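Faux roses, blue hydrangeas, and a very happy afternoon

February 20, 2026

I have a confession for the real-flower people. I love fake flowers! I've loved them since 1991, when my aunt kept a bowl of silk peonies on top of the television and dusted them with a paintbrush. So when Malathi Nambiar asked if I'd help work out the arrangements for the reading room at Tiltcombe, I said yes before she got to the part where it was unpaid.

The plan is simple. Red roses, pale blue hydrangeas, plenty of green. The room has cream walls and one big window that faces the wrong way, so fresh flowers sulk in there and drop petals all over the sills. Malathi wanted something that could go up now and still look cheerful in June. I wanted an excuse to play with stems on a big white table, and I got one.

Can I talk about the table for a minute? If you do any kind of arranging at home, on wood or a patterned cloth, try it once on plain white. Every leaf shows up. You can see straight away which green is a bit too yellow and which rose has a flat side (they nearly all have a flat side, from the packing). I've been working on my brown kitchen table for years and I'm a little annoyed with myself.
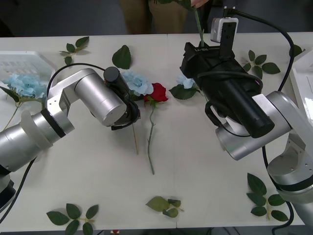

Anyway, back to color. I was nervous about red with pale blue, because on paper it sounds like a holiday bunting. It's so much softer than that. The blue is a washed-out, cloudy sort of blue, and it calms the roses right down. Celeste Painemal, who has done more weddings than anyone I know, told me to go one and one: a hydrangea, a rose, a hydrangea, a rose, laid out flat before anything goes near a vase. I used to just grab and poke. Laying them out first is slower for maybe five minutes and then everything goes faster, and you get to fuss with the order as much as you like.

The other thing about laying them flat is that you really see the stems. Faux roses tend to come with good ones, green and knobbly, with some character to them. Faux hydrangeas get a skinny tan stalk and a huge head, so they flop forward the second you stand them up. I had one at home take a whole vase over with it. My fix is to put the roses in first and let their stems make a sort of cage, then slide the hydrangeas down between them. Works every time in a narrow neck, less well in a wide one.
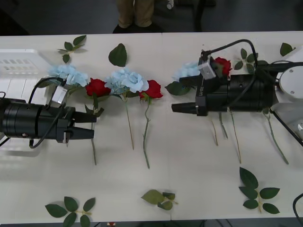
Roses and hydrangeas in their row. That blue!

Leaves next, and I have opinions. Most faux stems arrive with the leaves pushed on over little nubs, and they come off if you so much as look at them. Don't glue them back right away! Pull the loose ones, make a pile, and add them at the very end, when you can see where the gaps are. I like them low, near the rim, and just a few tucked up close under the blooms. Eulalia Leiva puts them everywhere and hers look wonderful too, so do what you want.

A few other bits I scribbled down:

Steam helps crushed petals. Hold the bloom well above the kettle, give it a few seconds, then shape it with your fingers once it has cooled. Test one you don't love first.

Bend the stems. A perfectly straight stem is what gives a fake rose away — a slight curve near the top fixes it.

Odd lengths are your friend. I cut mine with wire cutters from Bustos, the hardware place, and my good scissors are grateful.

Use a basket for whatever is waiting its turn. A plastic one with slots in the sides is great, light to carry and easy to rinse, and a big hydrangea head can sit in it without getting squashed the way it would in a box. 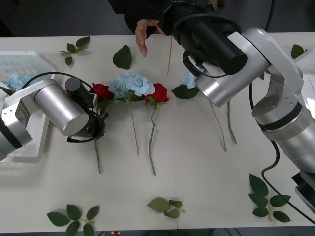 What's next for Tiltcombe

The vases! Iara Gallardo has offered me 4 old stoneware jugs from her place in Beltthorpe, and I'm picking them up as soon as I can borrow a car. They're gray with a brown lip and I think they'll be gorgeous with the blue. If they turn out too wide in the neck I'll try a ball of chicken wire inside, which I've only ever done with fresh stems, so if you've used it with faux ones please tell me how it went.

I'd also like something trailing for the shelf by the door. Ivy is the obvious choice. Tadeo Sosa is pushing for eucalyptus and has sent me more than 20 links, and I'll admit the silvery one is lovely. I'm leaning his way, but don't tell him yet.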